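Gelitus Parcel Lockers: frequently asked questions

How long is a parcel kept?
Parcels are held for 40 hours from the time the collection code is sent. After that the locker is emptied and the parcel goes back to the Cimdale depot, where it stays for a further 29 days.

What size of parcel will fit?
The longest side must not exceed 1000 mm. Soft packaging is accepted if it closes fully – open bags are refused at drop-off.

My code does not work. What should I check?
Codes have six digits and are valid at one site only. Check that the site name in the message matches the name on the locker screen. After three wrong entries the keypad locks for ten minutes.

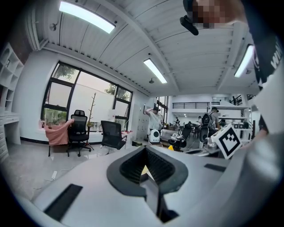

A user at the Bemedano site reports that the keypad stayed locked for longer than ten minutes, and asks whether pressing keys during the lock restarts the timer. It does. Leave the keypad alone until the screen shows the entry field again.

Can another person collect for me?
Yes. Forward the full message, including the site name. No identity check is made at the locker. Parcels marked "signed for" are the exception and must be collected from the depot.

Which sites are open at night?
Cimdale and Tran are open at all hours. Bemedano closes at 22:00. 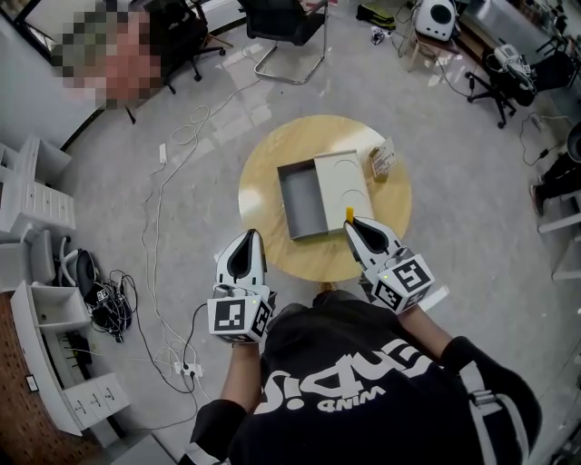 The 40-hour limit continues to run while Bemedano is closed. Locker 359 at Tran is reserved for returns and cannot be chosen for delivery.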